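About Us

Misness is a small language and evening school in the old part of Rerkau, on the second floor above the post office. We teach adults who work in the day and want to learn after it. Most of our students come for English, but we have also German, Italian and Bosnian, and since a few years a course in bookkeeping for people who have their own small firm.

How we started

The school was opened as one room with 5 desks which we bought from Dadano, the furniture shop that was closing on the same street. The first course was English for beginners on Monday evening. Before the summer we had already a waiting list, and in August we took the second room and painted it ourselves. Two of the Dadano desks are still in use in the small classroom next to the kitchen.

Today we give 43 courses in a year and 496 students were enrolled in the last one. Some of them come back for a third or a fourth language, and we are very glad about this.

How we teach

Our groups are small and the teacher speaks the language of the course from the first lesson. We don't use long lists of words. Students read short texts, talk in pairs, and write a few lines at home which the teacher corrects by hand. A lesson is ninety minutes with a break in the middle, and tea is free.

Before you join a group we ask you to come for a short talk, so that we can find the right level for you. The talk costs nothing. If the group is too easy or too hard you may change in the first three weeks.

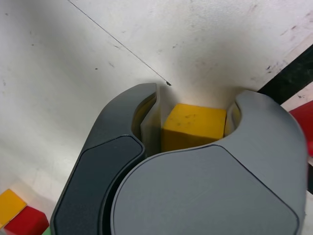 Yellow cube on a white surface.

Our library

In the corridor we keep a lending library with over 608 books, magazines and audio courses. A large part of it came from the Mujić bookshop, which gave us its foreign language shelf when it moved to a smaller place. Students can take two books at a time and keep them for one month. If you need longer, please write it in the notebook by the door.

Who can come

Everybody who is older than sixteen years. You don't need any certificate from another school. For people without work and for pensioners the price is lower by one third, please ask at the office and bring a paper that shows it. There is a lift from the courtyard side, and the front entrance has stairs only.

Visit us

The office is open on working days from three in the afternoon until eight in the evening. In the school holidays we are open only in the mornings. You can also telephone or send us a message in any language that we teach, and we will answer in the same one.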